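Grodura shared workshop – two-arm tabletop build
Progress report, second period, November
To: Agustina Saavedra, Arancibia small grants
From: Ravindran Nair
Copies: Domenica Bachmann, Lautaro Alarcón

Status

Both arms are assembled, powered and calibrated. The left arm completes the basic pick and place routine without help. The right arm moves through its full range but is not yet trusted with closing on a part. The software for running both arms at once works in slow mode only. The build is within budget and behind schedule on one item, the right wrist, described under Problems.

Work done this period

The two arms were moved off the small bench and onto the floor area at the back of the workshop. The bench flexed when both arms moved together, and the position error at the fingertips changed depending on which arm had started first. The mounting rails now bolt to a steel plate under each base. Lautaro cut the plates and drilled them to a common pattern, so an arm can be swapped from one side to the other with four bolts and one connector.

The working surface is interlocking foam mat. We tried bare floor first and chipped two finger links in one evening. The foam gives a little when a finger drives too low, and the motor current rises slowly enough for the controller to stop before anything breaks. The drawback is that the surface is not perfectly flat at the seams. Heights are now measured on each tile separately and stored with the calibration.

The fingers were redesigned. The old version had a single hinge and pushed round objects out of the grip. The new version uses several links per finger and wraps around the object as it closes. All links are printed in black at the workshop. The green housings behind the grippers are carried over from the first period with one change, a larger opening for the cable.

Test objects are ordinary household items, mainly drink cans and plastic tumblers. Cans are the harder case when empty, because the wall dents at a force that barely registers on the motor. The closing force limit was lowered in stages until cans came through a full cycle undamaged.

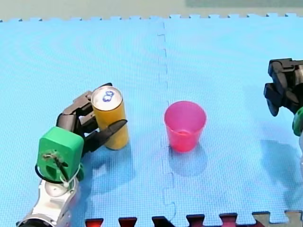
Domenica rewrote the motion planner so that each arm reserves the space it is about to pass through. If the other arm already holds that space, the second arm waits. This is crude and costs time, but there have been no collisions between the arms after the change. The planner previously checked only the end points of a move, and the elbows were free to meet in the middle.

The run log now stands at 554 cycles, nearly all of them on the left arm. The target for the end of the project is 1000. Each entry records the object, the start position, the closing force and the result. The log is a plain text file and is copied to the shared drive at the end of each session.

Problems

1. Right wrist. The wrist motor loses its zero position after a hard stop. We have replaced the cable and the motor driver with no effect. The remaining suspect is the encoder magnet, which may be slipping on its shaft. A spare has been ordered from Zusteo.

2. Cable routing. The black cable at the gripper housing still needs a loop of slack for the wrist to turn. A clip that holds the loop closer to the housing is drawn but not printed.

3. Lighting. Detection of clear and tinted plastic is weaker in the evening under the ceiling lamps – the shadow edge is sometimes taken for the rim. Eulalia Domínguez is testing a second lamp placed low on the opposite side.

Spending

Parts bought this period were motors, one power supply, filament and the steel for the base plates. The second power supply was not needed and has been returned to Avetti for credit. Receipts are attached in the usual folder. We ask to move the credit to the spare parts line, which is nearly used up.

Plan for next period

Fit the new magnet and repeat the wrist test. Print and fit the cable clips on both arms. Raise the speed of two-arm operation in 3 steps, with a full set of cycles at each step before going on to the next. Begin handover trials, in which the left arm passes a tumbler to the right.

The handover trials depend on the wrist. If the magnet is not the cause, we will swap the complete wrist assembly and move the trials to the following period. Lautaro has the drawings ready for either case.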